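Oda Solheim has written the fixture rules for robot cells at Westura's Tarport plant for long enough that she no longer keeps a copy on her desk. The current version runs to 26 pages, and she would like it to be shorter.

"Most of it is about the fixture, and people expect it to be about the robot," she says. "But if the part is in the wrong place, the robot does the wrong thing very accurately."

The rules came out of a review in May, when her group went through 184 stoppages logged at the plant. Over half were traced to how parts were held. Some cells had clamps from three suppliers. One had a locating pin that an operator had filed down to make loading easier.

Solheim's first rule is that locators set the position and clamps only hold it. "If you have to close the clamp to get the part straight, go back and fix the locators," she says. The second is that all handles at a station open toward the person loading it. The third covers changes. Anyone may ask for one, but the fixture is out of use until the drawing and the simulation have both been updated.

That last rule was not popular. Debnath, the contractor that builds most of the plant's cells, argued that a small shim should not need a new model. Solheim did not give way.

"A shim moves the part. The robot program doesn't know that," she says.

New layouts are now checked in simulation before any metal is cut. The reviewer looks at clamp travel, hand clearance and whether the gripper can reach each part with the clamps open and closed.

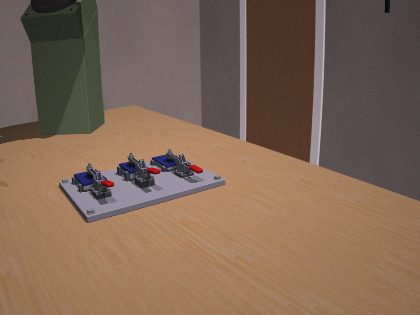 Simulated three-station fixture with red-handled toggle clamps.

The review takes an afternoon for a simple plate. Solheim wants it signed by someone who did not draw the fixture, and she will send it back if the same name appears twice.

Pulladov, a smaller site, starts using the rules next. She expects questions about older fixtures there, which can stay in service until their next rebuild.

"I'm not going to make them scrap good tooling," she says. "They do have to label it."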